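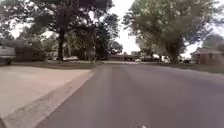 A paved road leading toward an intersection, with a concrete curb along its left side.

Software Support Periods Should Be Printed on the Box

When Murico ended security updates for its Sanna line of desktop computers in June, owners learned of it through a notice on a support page. The machines had been on sale six months earlier. According to the company's own list, 197 models were affected, including several that schools in Grestton had bought at a price of $987 each.

A manufacturer is entitled to retire old products. Engineering staff are limited, and every supported model must be tested against each new release. The buyer, however, is entitled to know the terms before paying. A support end date should appear on the package and on the receipt, in the same type size as the memory and storage figures.

Sverre Nygård, who manages purchasing for the Grestton schools, has asked vendors for such dates in writing. Jakik supplied them within the week. Two larger vendors replied that support periods were "subject to change."

That answer should not be acceptable in a public contract. Purchasing offices should decline any bid that lacks a fixed date, and state agencies should adopt the same rule for their own equipment. Extensions may be granted later, but the printed date should be treated as a minimum.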